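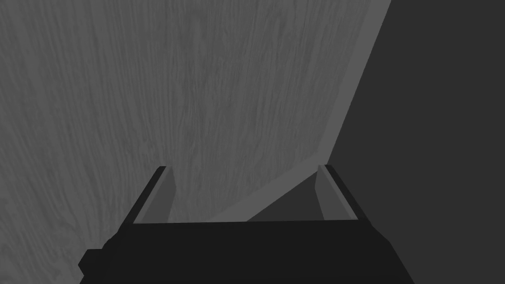

Werkby, Jul 21, 2018

Open day notes. I write them the same evening, before I forget the small things. Đức, please correct me where I remember wrong, you stood nearer to the visitors.

We ran the simulator on the big screen from opening until the last group left. The view was the wrist view, gray only, with the open gripper at the border of the table and the wood going away in front of it. I had planned to start in color, but the color version was slow on the Trolgate computer and the visitors saw the picture jump. In gray it runs smoothly. I will leave it like this for the next demonstration also.

Groups: the first one was the school from Dindel, then two mixed groups with parents and small children, then the people from Ambrose, who came later than they had written and stayed longest. I speak too quickly when I am nervous. With the school I finished my explanation in 7 minutes, and it was planned for 15. After that Đức made me a sign with his hand each time I should slow down, and this helped.

Questions I want to keep:

A boy asked why the table has knots in it if it is not a real table. I said that a plain gray surface gives the eye nothing to hold on to, so when the arm moves you do not feel how far it has gone. With the grain you see it. He was satisfied, but one of the Ambrose engineers asked nearly the same thing later and she was not satisfied. She wanted to know if the grain is the same picture in every run. It is. She thinks we should change it between runs, or our program will learn this one board and nothing else. I agree with her. I have written it on the list.

A mother asked what happens if the gripper goes down past the edge. I let her daughter try it with the joystick. The arm went past the side of the table and continued down, because I forgot to set the lower limit after the test in April. The children liked this very much. I did not. Limit is set now, I checked it two times.

Somebody asked if the fingers can feel. In the simulation we read the contact force at both fingers and I showed the numbers in the second window. The letters were too small for people in the back row. Next time use a bigger font, and only one number for each finger.

The edge demonstration itself: the task is to stop above the border of the table with the fingers open, one finger more to the wood side and the other more to the dark side, and then follow the edge slowly. We did 5 runs with the public watching. 4 were good. In the remaining one the arm lost the edge near the far end and turned in over the wood. I think the reason is the light strip on the side of the table. It is easy to find when it is wide and close to us, but far away it becomes thin and the edge detector jumps to a line in the grain. I saved the log of this run in the shared folder, named "openday_lost_edge". Please do not delete it, I want to look at it with a fresh head.

One thing I did not expect: people asked for the real arm again and again. It was behind the glass with the power off, as we agreed with the safety office. I told them the simulated one has the same shape and the same limits (this was before the joystick, so I had to correct myself a little). A short film of the real arm would be good to have on the second screen.

To do:
- change the grain between runs, ask Đức which textures we are allowed to use
- bigger font in force window
- edge detector: test with the strip darker, then with no strip at all
- send the slides to Ambrose, they asked for the part about the wrist view
- return the second joystick to the teaching room
- film of real arm, 100 seconds at most

The joystick cable is a little loose at the plug. It works if you do not pull it. I put tape on it.

N. Chareonsuk

Added later: Đức says the school group was before the first run, so they saw only the free driving and none of the edge following. He is right. The teacher left her address with him and we can send her the recording of a good run.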